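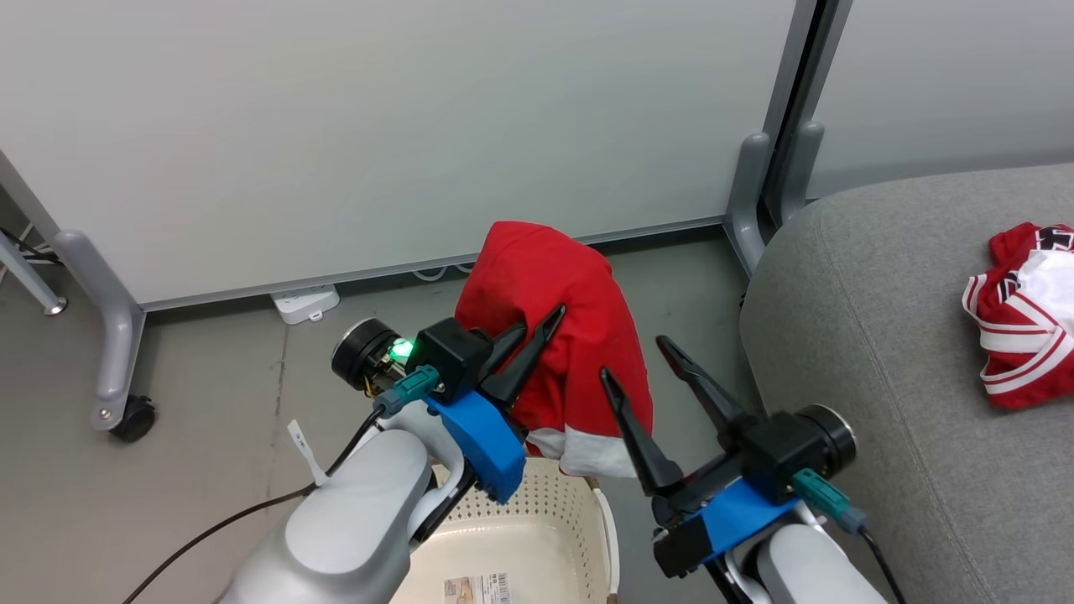

**Fadmont opens its laundry trial numbers, good and bad**

July — I'm Asabe Osagie, and I run the household chores program at Fadmont. Our press releases usually sound like they were written by a committee of lawyers, so this time I asked if I could just write the thing myself. They said yes (brave of them!), so let's talk about laundry.

The question I get at every dinner party is whether a machine can do the chores yet. My answer this month is: some of one chore, slowly, with a person nearby. We've just wrapped up the first round of our two-armed laundry work, and today we're putting the whole log out for anyone to read.

We planned on 2,000 attempts at taking a garment out of a basket and ended up with 2,143, mostly on account of Bjarke Overgaard refusing to go home when a run was going well. In 499 of those attempts a person had to step in. Sometimes the cloth slipped, sometimes the arms came up with two things at once, and sometimes they just stopped and waited for help, a habit I recognize from my own teenagers.

Picking up a shirt is the part we feel pretty good about. A soft bunch of red fabric on a gray floor is easy to find, and one gripper can usually get hold of it. Then comes the hard part — finding a second spot to grab so the thing can be opened out. Fabric doesn't keep its shape, and a sleeve that was on top a moment ago can be anywhere once you lift. Folding is still rough. I wouldn't put our folded shirts in a drawer if my mother was visiting.

"People want to hear a date, and I don't have one," says Valdemar Kjærgaard, our lead on grasping. "Ask me about towels and I'm cheerful. Ask me about fitted sheets and I'd like to change the subject."

The next round moves to Hinasia, our partner site, where Lærke Hallgrímsson and her team will be working with mixed baskets: socks, knits, kids' clothes, the stuff real homes have. They'll also be timing each job against a person doing the same load, which we didn't do this round and should have.

We are not selling anything yet, and there's no waiting list, so please stop emailing Leif in accounts about one.

The log and our notes on the failures are free to any school, lab or curious tinkerer who writes in. Reporters who'd like to come by and watch a session are very welcome — mornings are best, and plan on staying a while, as a full basket takes us some time.

**Press contact:** Leif Hauksdóttir, Fadmont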